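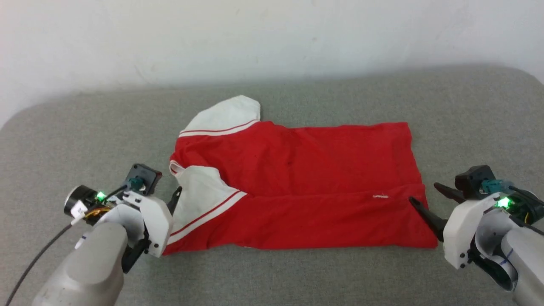
Viver Observatory School teaches practical astronomy to adults and older teenagers. We run evening courses, weekend classes and daytime sessions on observing the sun, all from one building and one observing field on the edge of Dalisay. No background in science is needed for the beginner courses, and you do not need to own a telescope. You do need to dress for standing still outdoors. A light top is fine for an afternoon solar session in summer, but for a night class please bring a coat, a hat and closed shoes, even in warm months. The field cools down fast after sunset.

How we started

The school was founded by Tarek Nseir, who had been teaching high school physics and running a telescope night for his students each March. Parents kept asking if they could take part, so he set up a separate class for them in a rented room. The first course had 22 people in it and three telescopes, one of which had a stripped focuser and was mostly used to show how a mount works.

We moved to the present site when the old room was sold. The building had been a seed store. It has one large classroom, a smaller workshop and a covered porch where equipment can be set up out of the wind. The observing field is behind it. There are trees to the north, so we lose the lowest part of the sky in that direction, but the southern horizon is clear and most of what we teach is visible from there.

What we teach

Our main course is First Light. It covers how the sky moves, how to read a star chart, how to use binoculars and how to set up a small telescope without help. Students also learn to keep an observing log. We ask for written logs because they make people look longer at each object.

Second Light is for students who can already find their way around. It deals with double stars, the planets, the moon in detail and the brighter galaxies and clusters. Some nights are spent entirely on one object.

The solar course is taught in the daytime. Students learn to observe sunspots through a proper front-mounted filter and by projection, and how to check a filter for damage before every use. We also teach eclipse preparation as part of this course: how to work out local contact times from published tables, what a partial eclipse looks like compared with a total one, and when eye protection must be worn. Filters are checked by an instructor before any telescope is pointed at the sun. Students may not skip this step, including those who bring their own gear.

We do not teach astrophotography beyond a short introduction. We looked at adding a full course and decided we did not have the equipment or the staff to do it well.

Class size and cancellations

Classes are limited to 30 students. When we go out to the field we split into smaller groups so that the wait at each eyepiece is reasonable. Public nights are open to 50 visitors and must be booked in advance.

Cloud is a normal part of the work. If the forecast is poor, the class still meets and we use the time indoors for charts, equipment or planning. We cancel only for lightning, high wind or ice on the access road. A canceled class is moved to the end of the course at no charge.

Equipment

Telescopes, mounts and red flashlights are provided for use during class. Our course booking and the equipment loan list are both handled through a system called Zelero, and you will get a login when you enroll. Students who have finished First Light can borrow a small telescope to take home.

Ownership

The school is owned and run by Tarek Nseir under the company name Datedico. It has no outside investors and does not sell telescopes or accept payment for recommending them. If you ask an instructor what to buy, you will get that person's own opinion, and the instructors do not all agree.

Visiting

The office is open on class days from one hour before the first session. Parking is beside the building. Please use parking lights only when leaving after dark, and do not drive past the gate onto the field.

Page last updated July 4, 2022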